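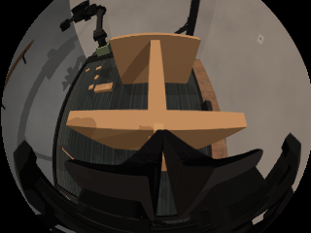 tannergate
Disagree with the opening post on the fixings. Two cross panels and one member between them is a racking problem before it is a strength problem. Screws into end grain will hold the weight of a shelf full of books for years and still let the whole thing lean.

Jun 20, 2026

plinth_and_sons
I wrote the opening post, so to restate it: low bench for a hallway, two uprights, one centre rail between them on edge, H-shaped on plan. Timber is 50 mm thick throughout. I proposed screws driven through the uprights into the ends of the rail, plugged afterwards. No glue, as it has to come apart to go up the stairs.

tannergate
Then use bolts and barrel nuts. Cross-drill the rail 51 mm from the end and you are pulling against long grain. Widmer sell them in bags of 100, which is more than you want, but the small packs cost nearly as much.

ovolo
Barrel nuts work, but they do nothing about twist unless there are two per end, spaced as far apart as the rail depth allows. One bolt in the middle is a hinge. Add a dowel either side if you can only fit one.

mossback
I would house the rail instead. A shallow trench across the inside face of each upright, 6 mm deep, rail end dropped in dry, and then a bolt to keep it there. The trench takes the load and the twist, and the bolt only has to stop it walking out.

plinth_and_sons
A housing means I need the uprights flat. One of them has cupped since I planed it. Bought from Ernmont in September, left stacked indoors all winter with battens between the boards.

ovolo
How much cup, and which way? If the hollow faces the rail, the bolts will pull the edges up tight and you will see no gap. If it faces out, the joint will rock on the crown and no fixing will cure that.

plinth_and_sons
Hollow faces out, 2 mm across the width.

tannergate
Turn it round.

plinth_and_sons
The other face has a dead knot right where the seat edge meets it.

mossback
Then plane the crown locally, only where the rail lands. You don't have to flatten the whole board. With a housing you get this for free, as the bottom of the trench is your reference and the rest can do what it likes.

saltmarsh206
A voice against housings here. At 6 mm deep the shoulder line shows every bit of seasonal movement, and with softwood in a heated hallway that will be visible by the second winter. I did a pair of these with Kisitz connectors and a butt joint — still square, and a gap at the joint simply reads as a shadow line.

mossback
Movement in the rail is across its depth. Stop the housing short at the top and the seat covers it.

saltmarsh206
The seat covers the top. It doesn't cover the bottom, and a child on the floor will see it. So will the owner when they drop their keys.

ovolo
Both of you are arguing over half a millimetre. The larger question is what the seat is fixed with. If it is screwed rigidly to uprights and rail it will split, whichever joint is underneath. Slotted holes or buttons, please.

plinth_and_sons
Buttons were the plan. I have settled on a stopped housing, two bolts per end, crown planed where the rail lands. Does anyone have a view on finish? I have half a tin of Nemorico hard oil, opened last year.

tannergate
Stir it, try it on an offcut and leave it overnight. If it is still tacky in the morning, bin it. Lay the rags out flat outdoors to dry before they go in the rubbish.

saltmarsh206
Keep the oil out of the trench as well, or the rail will bind when you want to take it apart. Masking tape, or a coat of wax in there first.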